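Manutenção da célula de dobra com dois braços: dicas de bancada

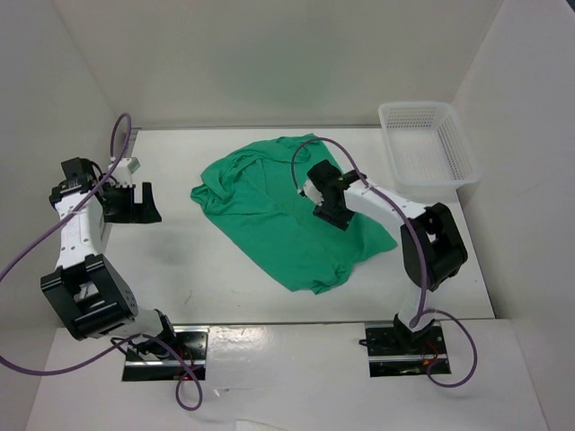

Célula de dois braços com pano verde na mesa e cesto branco ao fundo, à direita.

Antes de mexer em cabos ou garras, corte a alimentação e espere os braços assentarem. Apoie o antebraço com a mão; as juntas cedem sem corrente.

Cabos. Deixe um laço folgado junto ao punho e outro na base. Leve cada junta ao fim de curso, à mão, e veja se o cabo estica ou prende no cotovelo. Se prender, refaça o laço e não aperte mais a abraçadeira.

Garras. Limpe os dedos com pano sem fiapos e álcool isopropílico. Fiapo acumulado na guia dá erro de fecho. Na nossa, o valor do encoder com a garra fechada é 1328; com desvio acima de 2, recalibrar.

Bases. Reaperte os parafusos em cruz, a cada 2000 ciclos. Confira também os fios vermelhos e os conectores.

Mesa. Pano úmido, sem cera. Superfície encerada faz o tecido escorregar e estraga a dobra.

Cesto. Marque a posição com lápis no tampo. Se sair do lugar, refaça o ponto de entrega.

Peças: pedimos à Covley, dedos de garra ref. 196. Demoraram até fevereiro, convém ter um par de reserva.

F. Krishnan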